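The Sage Green Keyboard Will Not Make You Write More

Sooner or later everyone who works at a desk gets told to buy a better keyboard. I have been told by coworkers, by my brother-in-law and by a man at the Dernport flea market who had a whole folding table of them one Saturday. The claim is always the same. You will type faster, you will enjoy it, you will wonder how you ever put up with the flat gray thing that came in the box with your computer.

I have now used a mechanical keyboard at home for 5 months. I don't hate it. I do think most of what gets said about it is wishful, and some of it is a sales pitch that customers have learned to recite for free.

Start with speed. I can't find any honest sign that I type faster. I kept a rough log for a while, because I am that kind of person. On my best morning with the old office board I got through 1,426 words before lunch. On my best morning with the new one I got 1,534. A believer would call that progress. I would call it a morning when the phone didn't ring. My worst mornings on both were terrible, and those don't make it into anyone's forum post.

The color question

Let's be fair about what people are buying. Read the threads on Toom, where owners show off their desks, and count how long it takes before anyone mentions typing. They talk about color. Cream and sage green, mostly, at least this year. Before that it was navy, and before that everything glowed like a pinball machine.

I understand the appeal. The cream and green boards look like something from a nice kitchen. Pale letter keys, green ones down the sides, a green bar along the bottom for the space. It's calm. It makes an ordinary desk look as if somebody made a decision about it.

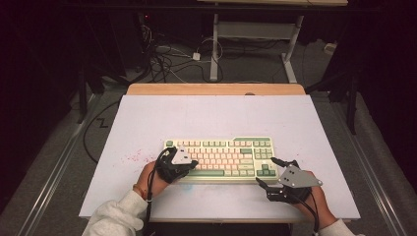 But a color scheme is decoration, and we should be able to say so. If you told people you had spent a week's groceries on a lamp shade, they would ask if you liked the shade. Tell them you spent it on keycaps and you're expected to say something about your wrists. I have heard grown adults defend a pink-tinted letter K on the grounds of productivity. Just say it's pretty. It is pretty! That's a perfectly good reason to buy a thing if you have the money, and a bad reason to tell a student they need one.

The two-tone layout does have one practical argument going for it, which is that you can find the Shift and Enter keys by color. I gave this some thought and decided that I have never once lost the Enter key. It's the big one on the right.

The missing number pad

Then there is size. The fashionable choice is what sellers call tenkeyless, meaning they took the number pad off. You get the letters, the arrows, a few navigation keys, and a space to the right where your mouse can roam.

For people who never enter a figure, fine. I do the household accounts and the mileage for my job, and I lasted 3 days with the top-row numbers before I gave up and dug the old board out of the closet for that one task. So now I own two keyboards, and the small one that was supposed to free up my desk has cost me a shelf. Plarka, the shop where I bought it, will sell you a separate number pad to go beside it. Think about that for a minute. They remove a part, call it a feature, and keep the part in stock.

A full-size board is the better buy for anybody with a spreadsheet in their life. It's long, and it will crowd a narrow table, and you may end up parking it at a slant when you need the room. I'd still take the slant.

What they don't mention

Noise, for one. Fans describe the sound of these things with words I'd use for a dessert. From the next room it sounds like someone sorting gravel. My household has asked me to stop typing after nine at night, and I don't think that was unreasonable.

Dirt is the other thing. Pale keys show it. The letters you use most go dingy first, and the gaps between the caps are deep enough to hold a good part of a cracker. The defenders say this is an advantage – you can pull the caps off and wash them. You can. I did it in June, in a bowl of warm soapy water, and it took most of an evening counting the drying and the part where I put the brackets back in the wrong order. My old keyboard gets turned upside down and slapped. I won't claim it's cleaner, but it's over with quickly.

And height. A mechanical board often stands taller than a flat one, so your hands come at it from a different angle. Some people add a wrist rest, which is another purchase. The Coltari one I tried was comfortable enough and slid around like a bar of soap.

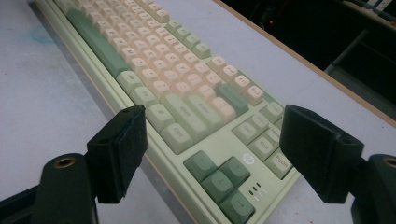
Who should buy one anyway

If your present keyboard has keys that stick, replace it. If you type all day and the flat kind makes your fingers sore, try a mechanical one, and try it in person, on a real table, with your own chair height if you can manage that. Ten minutes of pecking at a shop counter will tell you what the keys feel like and very little about how your shoulders will be by four in the afternoon.

Look at the layout before you look at the color. Check that the keys you use are there and are where your hands expect them. Ask what the return policy is – mine was generous on paper and slow in practice.

And if you simply want a cream keyboard with green keys, get one and enjoy it. I like mine. It sits there looking pleasant while I write at the same speed I always have, and on the first of the month I go and get the other one out of the closet to do the bills.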